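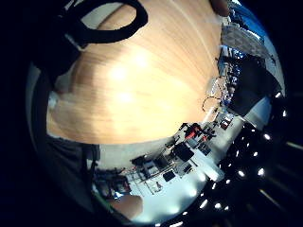 Pale wood, fine grain, a bit of shine.

2025-07-06

What a day! I meant to write this up before tea and then got talked into a second walk, so it's late and my handwriting would be dreadful if I still did this on paper.

The Dronville seed swap was this morning and I have come home with far more beans than one allotment can hold. I only went for a climbing French bean to fill the gap by the water butt, where the peas have given up. I came back with three kinds, plus a twist of paper full of something labelled "purple, very good, don't remember" - which I am more excited about than any of the proper packets!

The hall was packed by the time I got there. Tables all down both sides, tea at the far end, and a huge hand-drawn chart of sowing dates pinned to the stage curtain. I copied down the July column. Kale is still fine, chard is fine, carrots if I get a move on. Beetroot I've always been told is too late by now, but two separate people swore they sow it right through the month and pull lovely small ones in autumn. I'm going to try a short row and see.

There was a whole table of potatoes to look at (not to swap, just to admire) and I fell completely for one called Skurorum. Knobbly little thing, yellow inside, supposed to taste of chestnuts. You have to order it by March or you miss out, so I've put a note in the front of the new calendar, which I don't even own yet. The note is on the fridge. It will have to move.

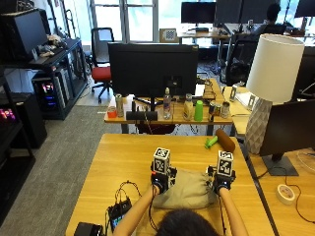
Anyway, the second walk. After lunch the sky cleared and I went up the Cemilitz path as far as the reservoir, 920 steps from the gate to the top bench if you believe my phone. The heather isn't out but the bilberries are, and I ate far too many and picked hardly any. My fingers are still blue! There was a breeze coming off the water and a pair of grebes with stripy chicks, one of them riding on its parent's back. I stood there for 15 minutes and would have stayed longer if the midges had let me.

On the way down I stopped at the Setiawan nursery, which I'd never been in on a weekend before. They were selling off their leek seedlings, a great fat bundle for hardly anything, so of course I bought them. Where they are going to go is a question for tomorrow. The onions can come out of the end bed a bit early, I think. They've flopped over already and the tops are yellowing nicely.

Planted out half the leeks this evening, dibbing holes and filling them from the can, which must be one of my favourite jobs of the whole year. You just drop them in and pour and walk away. The other half are sitting in a bucket by the back door with their roots in an inch of water.

Slugs: bad again. Found them on the dahlias at dusk and flung them over towards the compost, where they will no doubt have a lovely night and be back by breakfast. The courgettes have finally got going though, first one big enough to cut, and it went straight into a pan with butter and the last of the mint.

To do this week: string for the beans, more canes, clean out the blue tub, give back the borrowed fork. Sow the mystery purple ones in pots so I can keep an eye on them. Look up whether chard minds shade.

Legs aching, window open, can hear the swifts. Going up to bed with the seed catalogue.

Last updated: Sunday evening
Contact | Copyright the author, all rights reserved | Back to top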